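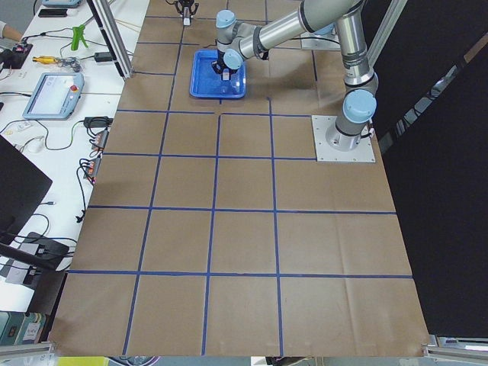

How to Write a Review of a Nonfiction Book

A review of a history, a memoir or a book of popular science has to do a few jobs at once. It tells the reader what the book covers, how well it is argued and whether it is worth the time. The steps below are the ones we give to new reviewers at Gusis. They assume a finished review of 500 words and a book of ordinary length, say 300 pages.

Before you start reading

Read the contents page, the introduction and the acknowledgments first. The introduction usually states what the author is trying to prove. Copy that claim in your own words onto the first page of your notes. If you can't find one, write down your best guess and come back to it.

Check the dates the book covers. A book on a single decade often spills over on both sides, and you will want to know whether the spillover is background or part of the argument.

Don't read other reviews yet. You can look at them once your draft is done, mainly to check that you have not missed a factual problem that everyone else caught.

Taking notes

Write the page number beside every note. You will need it when you quote, and looking for a half-remembered line the night before a deadline is slow work.

Keep two kinds of notes apart. One kind records what the book says. The other records what you think of it. I use the left page of the notebook for the first and the right page for the second. Two columns in a document do the same job.

Stop at the end of each chapter and write two sentences on it without looking back. If you can't, read the last few pages again. For a book with 11 chapters you will end up with less than a page and a half, and that is most of your summary already written.

Mark possible quotations as you go, but be strict. A review of this length has room for two short ones. Pick lines that show how the author writes.

Looking at the sources

Turn to the endnotes at least once per chapter. You are looking for a few simple things: whether the author used letters, archives and interviews or mostly other people's books, whether one source is carrying a whole chapter, and whether the big claims have a note at all.

You don't need to be an expert. Choose one claim that surprised you and follow it back as far as a public library will let you. If it holds up, you can trust the rest a little more. If it doesn't, choose another before you say anything about it in print.

Writing the draft

Open with the book. A first paragraph about your own interest in the subject can nearly always be cut. Name the title and author early and say what the book sets out to do.

Keep the summary to 85 words or so. This feels very short the first time. Leave out the chapter order and give the main line of the argument, plus one detail that shows what the book is like at close range.

Spend the middle of the review on your judgment. Each point needs something from the book behind it. "The middle section drags" is not much use. "The middle section spends four chapters on one election and repeats the same polling story twice" tells the reader what to expect.

Mention one weakness even if you loved the book, and one strength even if you didn't. If you can't find either, say so plainly and move on.

Close by saying who the book would suit. General readers, students and people who already own a shelf on the subject want different things, and the same book may be right for only one of them.

Checking it

Read the draft aloud. Then go through it with the book open and check:

- the spelling of every name
- every date and place
- every quotation, including the punctuation
- the title and subtitle, taken from the title page and not the jacket
- the publisher and page count

If you worked from an advance copy, compare your quotations with the finished book. Lines do change between the two.

Sending it in

Reviews for Gusis go in as plain text with the book details on the first line. Putar and Gamari both ask for a pitch before the review, so write to them before you start reading. Phí takes finished pieces but closes its list in October while the winter issue is put together.

Keep your notes for a year. Paperback editions often come with a new afterword, and an editor may ask you for a short second notice.

This site uses cookies to remember your settings and count visits. By continuing to browse you agree to our use of cookies. Accept | Manage preferences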